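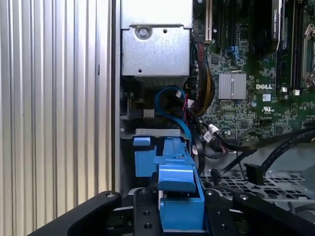 Figure 3. Inside a Dell workstation, side panel off.

Tarkon Technical Center
Computer Hardware Basics, Unit 9: Finding Your Way Around an Open Case
Handout for the Monday lab, Room 407

Read this before you come to lab. You will be working in pairs on the desktop workstations along the back wall. The first half of the session is looking and labeling only. Nothing gets unplugged until your sheet has been checked.

Before you open anything

Shut the machine down from the operating system. Turn off the switch on the back if there is one, then pull the power cord. Hold the front power button in for a few seconds. Put on your wrist strap and clip it to bare metal on the case. Lay the machine on its side on the mat with the removable panel facing up.

Keep screws in the tray, sorted by where they came from. Case screws and drive screws often have different threads, and a case screw forced into a drive will ruin the hole.

Main parts

Power supply. Usually a plain metal box in a corner or along one edge of the case. The silver box at the top center of Figure 3 is probably one. It takes wall current and puts out 3.3, 5 and 12 volts DC. Do not open the box itself. The capacitors inside can hold a charge after the cord is out, and there is nothing in there we service in this course.

Motherboard. The large circuit board everything else connects to. The one in the figure is green and has DELL printed on it in white. A board made for one company's machines may not follow the standard layouts we covered in Unit 8, so check the service manual before you assume a part will swap. Also look for safety marks. There is a small UL logo below the maker's name on this board.

Memory slots. Long, narrow and parallel. They are black here. Many boards use slot color to show which slots are paired, but some do not, so go by the numbers printed next to them or the manual.

Expansion slots. Used for add-in cards. You can see a white one near the memory slots.

Graphics card. The dark card toward the upper right is marked NVIDIA Quadro. Quadro was a line sold for workstations, used for drafting, modeling and similar work. When you record a card on your sheet, write down the full model number from the label. The family name is not enough to find a driver.

Processor socket. The silver lever and frame at the far right belong to the CPU socket. The lever releases the clamp that holds the processor in place. Leave it alone this week. We do processors in Unit 11.

Heatsinks. The small finned square in the middle of the board is a heatsink. Fins give the metal more surface to lose heat from. Do not use a heatsink as a handle when you lift a board.

Cables

Power wires on many supplies follow a color code:
Black: ground
Red: +5 V
Yellow: +12 V
Orange: +3.3 V

Some makers use their own colors, so test with a meter when it matters. Red, black and yellow wires run in a thick bundle along the left edge of the board in the figure.

SATA data cables are thin and flat with a small L-shaped connector at each end. They come in several colors, and the color does not change the speed. The blue one in the figure loops down toward the drive area. Avoid sharp bends, and pull on the connector, never the cable.

Lab sheet

1. Sketch the inside of your machine and label each part listed above.
2. Write down the make and model of the machine and of any graphics card.
3. Count the memory slots and note which are filled.
4. Trace one SATA cable from end to end and record the port number.

Reading: Pichon, pages 374 to 381. Sheets go in the Unit 9 folder before you leave.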